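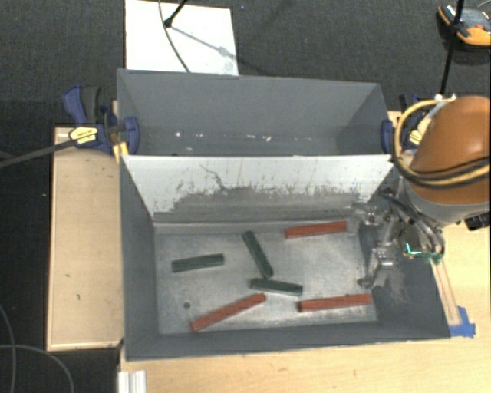
Sorting small offcuts: by size, by colour or not at all?
Forkdale Makers Forum > Workshop and Storage

danden_lathe
Posted September 2, 2018
I've been given the job of tidying the shared workshop before the autumn classes start and I've got stuck on the offcuts. Full boards are fine, they go in the rack. What I mean is all the short stuff, anything under 300 mm, which at present is in sacks, drawers, two buckets and the bottom of the drill press stand.

Some members paint or stain theirs and put them back, so there are coloured bits mixed in with the bare ones. Others want everything kept by species. I can't tell half of it apart once it has been planed and left in a bucket for a year.

How do other groups do it? I have one wall, 16 shelf bays and no money to speak of.

Innes Guthrie
By size, every time. When you go looking for a bit of scrap you want a piece that is long enough and thick enough. You can see what colour it is when you pick it up. We use three lengths: under 100, 100 to 200, and 200 to 300. Anything shorter than your thumb goes in the stove bag.

planeiron
I would do species first. Mixing oak with pine is asking for trouble when a beginner glues up a box and half of it moves in the winter. Size is easy to judge by eye. Species isn't, as the first post says.

Innes Guthrie
planeiron, that only works if someone who knows the difference is doing the sorting. In our place the sorting is done by whoever is last out. We had species labels for a season and the beech shelf ended up with everything in it, including a chair leg.

planeiron
Fair enough, but then the answer is to mark the end of the board when it comes in. One letter in wax crayon on both ends. Cut a bit off, mark the fresh end again. It takes no time.

Yamila Saavedra
I run a toy-making evening and my needs are a bit different. Most of what we use is small and gets painted, so we do keep colours apart once they're finished. Bare wood goes by thickness, in trays. Painted pieces go by colour, in separate trays, and they never go back in with the bare wood. If you plane a painted bit by mistake you clog things up and you can't be sure what was in the old paint.

On trays, go shallow. Deep boxes are the reason everyone ends up with a layer at the bottom that has not been looked at for years. Ours hold two layers at most. You can tip one out on the bench and put it back in a minute.

danden_lathe
Thanks all. Yamila, what are your trays made of? I was going to knock some up from ply but that is a lot of trays for one wall.

Yamila Saavedra
A mixture. Some are old bakery trays, some are metal ones from a catering sale. Metal gets scratched but it brushes out clean. The wooden ones I made myself have held dust in the corners from the first week. If you do make them, put a small fillet along the inside edges so a brush can reach.

gluepot13
Can I be the awkward one and say don't keep them? We threw out nearly all our short stuff in March and I have not missed a single piece. It was a fire risk, it harboured mice and people spent more time rooting through it than it would take to cut a new piece. We now keep one crate. When the crate is full, the rest goes for kindling.

planeiron
That's all very well with pine. I am not burning walnut.

gluepot13
How much walnut have you used out of the scrap drawer this year?

planeiron
Two knife handles and a drawer pull. That's three things I didn't have to buy wood for.

Innes Guthrie
I'm partly with gluepot13. A limit is more use than a system. Decide how many shelves the offcuts are allowed and stick to it. If you have 16 bays I would give them four and no more, or you will be storing sawdust by next summer.

El Sherbiny
Reading this with interest as we have the same row going on at our place. One thing not mentioned yet — check moisture before you put anything in a closed box. We put a load of fresh-cut ash in lidded tubs and it went blue. Open trays, some air behind them, and not against an outside wall if you can help it.

Also, if you use dividers, don't fix them. The pile you thought would be small is always the big one. Ours just slot in.

danden_lathe
Good point about the outside wall, mine is one. I could put battens up and stand the shelves off it.

The plan as it stands:
Four bays for offcuts.
Open shallow trays, loose dividers.
Bare wood by length, using Innes's three sizes.
Crayon letter on both ends where the species is known, nothing where it isn't.
Painted and stained pieces in their own trays, by colour if there is enough of it.
Anything left over when the bays are full goes to the kindling pile, except hardwood, which gets offered to members first.

planeiron
I can live with that.

gluepot13
Four bays is three too many but good luck with it.

Yamila Saavedra
Put the painted trays at the bottom if you have children in. They go straight for the colours and you don't want them climbing. And label the front edge of the shelf, not the tray, or the trays will wander.

danden_lathe
Will do. Battens first, then I'll see how many trays the catering place has. Does anyone know what depth of batten you'd want for the air gap? I have plenty of 25 mm and not much else.

El Sherbiny
25 is fine. Run them upright so the air can rise behind, and leave a gap at the floor.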